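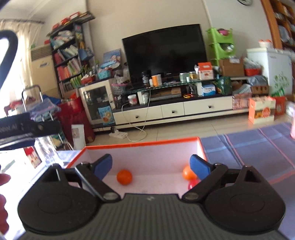 The Gate Always Knows When You're Carrying Groceries

January
by Zdislava Sokol

We have a side gate. It came with the house, along with a shed key that fits no shed and a drawer full of instructions for a dishwasher two dishwashers ago. For most of the year the gate behaves. Then the cold comes, the ground heaves, and the latch ends up a good half inch below the thing it's supposed to latch to.

For three winters I dealt with this by lifting the gate with my foot. You get your toe under the bottom rail, hoist, shove with a hip, and the latch drops in. I got pretty good at it. I taught it to my sister-in-law, Amna Bhutto, who house-sat for us one week and left a note on the counter that said only "your gate is a disgrace."

So this month I decided to fix it. My first plan was to move the latch. Four screws, ten minutes, a cup of coffee in the other hand. I moved it down, it closed with a lovely click, and I went inside feeling like a person who owns a level. Then we had a warm spell and the gate rose back up. Now it was the latch that was too low. I'm told the hardware store sells a latch with a tall slot that forgives this kind of thing. I was told this afterward.

My neighbor Saqib Marwat watched some of it from his driveway. Saqib put in his own fence, all the way around, and he has earned the right to watch. He came over and pushed on the hinge post with one finger. It moved. He pushed on it again in case I'd missed it.

"Sixteen inches," he said.

I said what's sixteen inches.

"How deep that post is. Maybe. Mine are 32."

He was right, or near enough that I never told him otherwise. I dug down beside the post and the concrete stopped just when it should have been getting serious. It was shaped like a mushroom, wide on top and skinny underneath, and apparently frozen ground grabs a post like that by the cap and pulls it up a little every year. Whoever set it got tired, or hit the big rock. I know about the big rock now. We spent an afternoon together.

You're not really supposed to dig a new post hole in January, and I'd pass that along to anyone thinking of it. The top few inches came out in plates. Below that it was just clay, which sticks to the shovel and then to your boots and then to the kitchen floor. I rented a digging bar in Bridton for $35, kept it an extra day out of spite, and got the hole down past the frost line sometime after four, with the light going.

The new post is a 6x6. The old one was a 4x4, fine for a fence panel and not so fine for a gate that gets slammed by everybody in this house but me. I put gravel in the bottom, braced the post both ways, and poured the concrete on the mildest day we had, with an old blanket over it at night. I checked it for plumb so often that Saqib asked if I was expecting it to wander off.

Then came the waiting. I gave it a full week before hanging anything, and for that week our side yard was open to the world and the dog had to go out on a leash, like a dog in an apartment. She took it personally.

The gate's back up. I used three hinges in place of two, and ran a brace from the bottom hinge corner up to the top latch corner, the opposite of how the old one ran. I'd love to say I knew which way it went. I looked it up twice and still held it in place backward the first time.

It closes with one hand now. I keep putting my toe under it anyway. The latch side post is the next problem, and I gave that one a push yesterday with one finger and then went in the house.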